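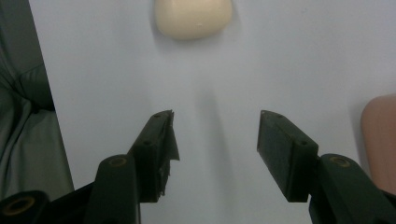 Exhibitor badge import stops at row 500

Opened by: Mei-kuen Shek
Product: Joketeo registration portal, organizer account
Event: Zaltton plastics and packaging fair
Status: Solved

Dear support team,

I work for the organizer of the Zaltton fair and I prepare the badges for our exhibitors. On April 18, 2021 I uploaded the full list as a CSV file. The file has 1,856 rows, one person in each row. The portal showed the green message "Import complete", but in the badge list I find only 500 people. The last one is from the company Filleck, and in my file this is exactly row 500.

What I tried already:

1. I uploaded the same file again. The result was the same, and no doubles were made.
2. I saved the file as UTF-8, as your help page recommends. No change.
3. I changed the browser and cleared the cache. No change.
4. I cut out rows 501 to 600 and uploaded them as a small file. These were imported without a problem, so I believe the data in them is correct.

In February I imported the visitor list with the old upload page and I had no such limit. I would not like to cut the file by hand, because the stand numbers must stay together with the company names.

Please tell me also if badges which are already printed will keep their bar code after a new import. We have printed the ones for hall 5.

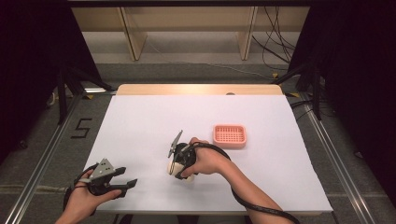

Jahangir Mollah replied:

Hello Mei-kuen, thank you for the clear steps. The new upload page opens in "Preview" mode, and this mode reads the first 500 rows only. The message should say so and it does not, I have reported it. Please go to Import, then Options, and change "Preview" to "Full file". Then upload the complete list one more time. Bar codes are tied to the e-mail address, so the printed badges stay valid if the address is the same.

Mei-kuen Shek replied:

I changed the option and now all 1,856 people are in the list. I compared several bar codes from hall 5 with the printed badges and they are the same. One small thing is left: the name Ertürk is shown with a question mark in place of the ü, but only in the PDF. On the screen it is correct.

Jahangir Mollah replied:

Please choose the font set "Extended" under Badge layout and create the PDF again.

Mei-kuen Shek replied:

The name is correct now in the PDF too. You can close the ticket.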